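Pre-Collection Inspection Checklist, Simulated Pick Tasks
Veltach learning data group
Applies to: Lendero task set, padded container scenes
Cycle: February

Fill in one copy per batch. Mark each item OK, FIX or N/A. Anything marked FIX needs a comment, and the batch does not go to training until the comment is cleared. The reviewer must be a different person from the operator who recorded the batch.

Batch size: 300 episodes planned, 413 recorded, 20 pulled for hand review.

Section A. Scene setup

A1. Scene file matches the version listed on the task sheet. OK
A2. Container loads at the right scale. OK
Comment: Measured against the arm base, same as last cycle.
A3. Container is fixed to the world and does not drift when the arm touches a side panel. FIX
Comment: Drift of a few millimeters on hard contact with the left panel. The anchor was set on the back panel only. Anchor added on both sides and the check repeated. Cleared.
A4. Objects start fully inside the container. OK
A5. No object starts inside a cushion or under the floor. FIX
Comment: Two starts in the hand review had the object sunk into the floor. Both episodes removed. The spawn height has been raised and the spawn test now runs before recording starts.
A6. Start positions are spread over the whole floor. OK
Comment: Heavier toward the back than the front, but within the limit on the task sheet. Watch this next cycle.

Section B. Arm and gripper

B1. Home pose is the same at the start of every episode. OK
B2. Joint limits in the scene match the limits in the controller. OK
B3. Gripper opens and closes over its full range when commanded. OK
B4. Contact between gripper and container is switched on. OK
Comment: This was off in an older Lendero scene and the arm learned to reach through the padding. Check it every time, even if the scene file has not changed.
B5. Speed limit near the floor is active. OK
B6. Arm does not rest its weight on a side panel for more than one second. FIX
Comment: Seen in 14 episodes, all from the same operator session. The episodes are usable up to the point of contact. Trimmed there and labeled as partial. Operator briefed.

Section C. View and lighting

The fixed view faces the back panel from the front and above, with the arm coming up from the bottom. That means the long link blocks part of the floor in nearly every episode. We accept this for the fixed view as long as the gripper and the target are not both hidden at the moment of the grasp. Check the grasp moment itself and do not judge from the first step of the episode.
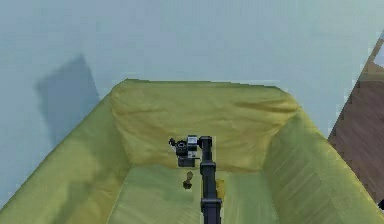 Dark targets are easy to lose when the gripper is over them, and the padding is close in tone across the floor and the sides. For this reason the reviewer should look at each sampled episode at full size. Thumbnails are fine for checking the lighting and the wall, and for nothing else on this list.

C1. Fixed view matches the reference view. OK
C2. Target can be seen for at least part of the approach. OK
C3. Gripper can be seen at the grasp moment. OK
C4. Shadows are on and fall the same way in every episode of the batch. OK
Comment: Light direction is allowed to change between batches, never inside one.
C5. Cushion texture is sharp enough to show folds. FIX
Comment: Texture loads at low detail for the first few steps, then sharpens. Added a short wait before recording starts. Cleared for new episodes. The old ones stay in, as the arm is at home pose during those steps.
C6. Background surfaces do not flicker. OK

Section D. Episode content

D1. Each episode holds one attempt. OK
D2. Failed attempts are kept and labeled as failed. OK
Comment: Please do not delete failures to make the batch look better. The Zwane learner uses them.
D3. Success label is set by the object height test and confirmed by eye in the hand review. FIX
Comment: One label wrong out of 20. The object was lifted by the back panel springing back and the gripper was not holding it. The height test now also asks for contact on both fingers. Labels for the full batch were run again with the new test.
D4. Idle time at the start and end is trimmed. OK
D5. Operator pauses longer than three seconds are marked. OK
D6. Approach direction varies. FIX
Comment: Too many straight-down approaches. The operators find them easier with this container, and the side panels do get in the way of a low approach. Ask for more angled approaches in the next batch. Not a reason to hold this one.

Section E. Files and records

E1. Joint, gripper and view streams have the same number of steps. OK
E2. Time stamps only go forward. OK
E3. Random seed is saved with each episode. OK
E4. Episode names follow the Kulero naming sheet. FIX
Comment: The restarted session used the old prefix. Renamed by script, spot checked, no duplicates found.
E5. Backup copy made before any trimming. OK
E6. Removed episodes are listed with a reason. OK

Section F. Operator station

F1. Stop key works and is within reach. OK
F2. Hand controller straps are in good condition. OK
F3. Operator took a break at least once an hour. OK
Comment: The session with the panel contact in B6 ran close to the limit. Shorter sessions may help.
F4. Cables are off the walkway. FIX
Comment: Headset cable was run across the floor behind the chair. Moved to the ceiling hook.

Result

Batch accepted with partial labels as noted in B6. Open item is D6, carried to the next batch. A6 to be looked at again when the next set of start positions is drawn.

Keep the signed copy with the batch record. If the scene file changes after sign-off, Sections A through C have to be done again from the start.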